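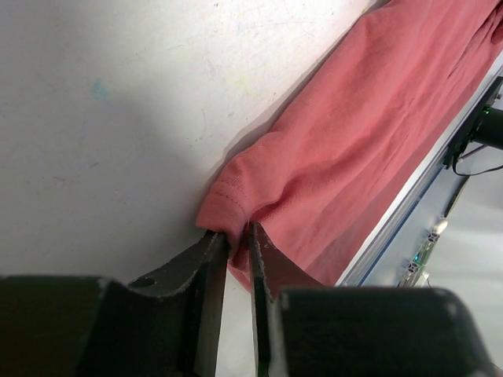 「着なくなった服の行き先」数字は出たが、行き先は出なかった

ガイェフスキ、古着回収の実績を発表 根拠の開示は見送り

12月31日(月)

衣料品チェーンのガイェフスキが、スルキヴホルム市内の店舗で続けている古着回収の実績を発表した。5月の開始から集まった衣類は1,789トン。同社はこのうち「大部分が新たな命を得た」としている。

新たな命とは何か。発表資料は表紙を含めて9ページあるが、この言葉の定義はどこにも見当たらない。再び服として着られたのか、ほぐされて断熱材や自動車の内張りになったのか、工場の油ふきに切られたのか、外国行きのコンテナに積まれた時点で「命を得た」と数えるのか。どれも同じ言葉でくくれてしまうし、実際くくられているように読める。

回収の仕組みは単純だ。客は店の入り口近くに置かれた緑の箱に不要な服を入れ、レジで申し出ると次の買い物に使える割引券を受け取る。他社で買った服でもよく、汚れや傷みも原則として問わない。下着と靴は対象外。割引券の有効期限は短く、定価の商品にしか使えない。

本紙がまず気になったのは、1,789トンという量そのものである。回収箱を置いているのは市内の店舗だけだと同社は説明してきた。市の人口と半年あまりという期間を考えると、かなりの量だ。冬のコートをまとめて出した家庭が多かったのかもしれないし、箱の前に行列ができた店があったのかもしれない。ただ、ボレルゲート通りの本店を平日に何度か訪ねた限り、そうした様子は見られなかった。

この点を広報担当のイヴォナ・ミハルスキ氏に尋ねると、数字には「提携先を通じた回収分」が含まれるという答えが返ってきた。提携先とはどこか。「契約上、個別の社名は差し控えます」。では店頭の箱に入った分だけなら何トンになるのか。「合算で管理しているため、切り分けた数字はございません」。

切り分けた数字がないのに、なぜ資料の3ページには「お客様が店頭にお持ちくださった1,789トン」と書けるのか。再度問い合わせたところ、その表現は「わかりやすさを優先したもの」だったという。訂正の予定があるかどうかについては、本稿の締め切りまでに回答がなかった。

■選別の現場は「見せられない」

店から出た衣類は、港に近いオムコムの選別施設に運ばれる。ここで着られるもの、繊維原料になるもの、どちらにもならないものに分けられる。本紙は施設の見学を申し込んだが、安全管理を理由に断られた。時期をずらしても構わないと伝えたが、返事は同じだった。

代わりに話を聞かせてくれたのは、春までオムコムの選別台に立っていたダリウシュ・バラン氏である。今は別の仕事に就いている。

「最初の何秒かで決めます。襟と袖口、それから裾のゴム編み。ここが伸びていたら、まず売り物にはなりません。毛玉は場所によります。脇の下なら、まあ、だいたい駄目です。色は季節で変わりますが、黒と紺はいつでも行き先がある。淡い色のニットは難しい。汚れが目立つので」

見た目がきれいでも、値がつくとは限らないという。安い服が増え、古着の買い手も選り好みをするようになった。新品とほとんど変わらない値段の古着を、わざわざ買う理由がないからだ。

「一度も着ていないようなのも来ますよ。値札の糸だけ残っていたりね。でも生地が薄くて、買い手が触って、いらないと言う。そうなったら、こちらではどうしようもない」

どちらにもならないものはどうなるのか。バラン氏は、自分がいた頃は圧縮して縛り、別のトラックに積んでいたと話す。トラックの行き先は知らされていなかった。「聞いたことはあります。教えてもらえませんでしたけど」

ガイェフスキは、バラン氏の証言について「個別の元従業員の発言にはコメントしない」とした上で、施設の運営は委託先が担っており、委託先は「適用されるすべての規則を守っている」と述べた。規則を守っているかどうかを、本紙は尋ねていない。

■「繊維から繊維へ」の細い道

発表資料でいちばん大きく扱われているのは、古い服から新しい服を作る「繊維から繊維へ」の取り組みだ。見開きの図では、セーターが矢印に沿ってぐるりと回り、またセーターになって棚に戻ってくる。

矢印の太さはどこも同じである。これは誤解を招くのではないか、と話すのは繊維加工に長く携わってきたエウゲニウシュ・ヤクボフスキ氏だ。羊毛の反毛工場に勤めたあと、現在は中小の織物業者の相談に乗っている。

「服を服に戻すことはできます。私もやってきました。ただし材料を選びます。毛なら毛、綿なら綿で、そろっているほどいい。店の箱に入ってくるものは混ざりものです。綿にポリエステル、そこへ伸びる糸が少し。洗濯表示は切り取られている。ファスナーも、ボタンも、プリントもある。あれを糸に戻すのは手間がかかるし、戻したところで繊維は短くなっています」

短くなった繊維だけでは強い糸にならず、たいていは新しい繊維を足す。その分だけ「再生」の割合は下がる。秋に発売された同社の再生セーターも、品質表示を見る限り、再生繊維の割合は半分に届いていない。しかも、その再生繊維が店頭で集めた服から来たものかどうかは、表示からは読み取れない。工場の裁ち落としや使用済みの飲料ボトルから作った繊維も、広い意味では同じく再生だからだ。

この点をミハルスキ氏に確認した。セーターに使われた繊維のうち、緑の箱から来たものはどれくらいか。

「原料は複数の供給元から調達しており、お客様の衣類もその流れの一部です」

一部とは。

「一部です」

■割引券は何枚使われたか

もう一つ、資料に載っていない数字がある。割引券の発行枚数と、使われた枚数だ。

回収が環境のためのものであれば、枚数を伏せる理由は乏しいように思える。販売促進の一環であれば、伏せたくなる気持ちは理解できる。同社は「経営情報にあたる」として開示しなかった。

市の消費者相談窓口には、割引券に関する苦情が寄せられている。担当のエドムント・コズウォフスキ氏によれば、多いのは「期限が切れていた」「値下げ品に使えなかった」というもので、件数は今年度224件。回収そのものへの不満はほとんどないという。

「服を出したことには皆さん満足しておられます。家が片づきますから。怒っておられるのは、券のほうです」

コズウォフスキ氏は、券の裏面の文字が小さいことについて同社に改善を求めた。同社は秋に券のデザインを変更した。本紙が新旧を並べて見たところ、表の緑色は鮮やかになり、裏の文字の大きさは変わっていないようだった。

本店の前で何人かの買い物客に声をかけた。袋いっぱいの子ども服を持ってきた女性は、近所の子に譲るには傷みすぎていて、捨てるのも気が引けたと話した。服のその後については「きっとどこかで使ってくれるんでしょう」。コートを一枚だけ出した男性は、券が目当てだとあっさり認めた。もらった券で何を買うのか聞くと、「コート」と答えた。

■輸出分の扱い

資料の終わり近くに、小さな活字で「一部は国外の再利用市場へ」とある。割合も国名も書かれていない。

輸出が悪いわけではない。古着の商いで暮らしている人は世界中にいて、質のよい荷が届けば助かる。問題は、届いた荷の中身である。

古着の輸入を手がけた経験があり、現在はスルキヴホルムで仕立て直しの店を開いているバウティスタ・パレデス氏は、荷を開けるまで中身がわからない取引の怖さをよく覚えているという。

「一梱いくらで買います。上のほうはいいシャツが入っている。下へ行くほど悪くなる。売れない分もこちらの荷物です。捨てる場所も、捨てるお金も、買った側が持つんです。送った国の帳簿では、全部『再利用』になっているでしょう」

この帳簿の話を、ガイェフスキにそのまま伝えた。国外へ送った後、売れ残って捨てられた分は「新たな命を得た」量から差し引いているのか。返答は書面で届いた。「輸出された衣類は、現地の事業者により適切に取り扱われています」。差し引いているとは書かれていなかった。差し引いていないとも書かれていなかった。

パレデス氏の店には、回収箱に入れる前に相談に来る客もいる。袖口のほつれや肘の穴なら、たいていは直せる。ただし直し代は、同じような服をガイェフスキで新しく買う値段を上回ることがある。

「そう言うと、半分くらいの人は帰ります。気持ちはわかりますよ。私だって値段を見て、自分でびっくりするんですから。糸の値段は上がっていないんです。服が安すぎる」

店の棚には、仕上がって引き取りを待つ服が並ぶ。長いものでは夏前から置いたままだという。電話をかけても出ない客がいるそうで、年明けにもう一度かけてみるつもりだと話していた。

■来年は拡大の方針

ガイェフスキは来年、回収箱を郊外の店舗にも広げる方針だ。あわせて、専用アプリに回収の記録を残せる機能を加える。客が出した服の重さに応じて画面の中の木が育つ仕組みで、本物の木が植えられるかどうかを尋ねたところ、「現時点では画面上の表現」とのことだった。

実績の数字について、外部の監査を受ける予定はあるか。ミハルスキ氏は「さまざまな可能性を検討している」と答えた。検討の時期は決まっていない。

市は、公共の場所に置かれる回収箱については設置者に処理先の報告を求めている。しかし店舗の中に置かれた箱は対象に入らない。緑の箱はいずれも自動ドアの内側にある。市の廃棄物担当課は、店内の箱を報告の対象に加えるかどうかについて「他市の動向を見ている」としている。

本紙は同社に対し、店頭回収分だけの重量、用途ごとの内訳、輸出先の国名、割引券の利用枚数の四点を改めて書面で質問した。回答があり次第、続報で伝える。

なお、年始の回収箱の利用は、各店の営業開始日からとなる。本店では休業中、箱の投入口を閉じる。店の外に袋を置いて帰らないよう、同社は呼びかけている。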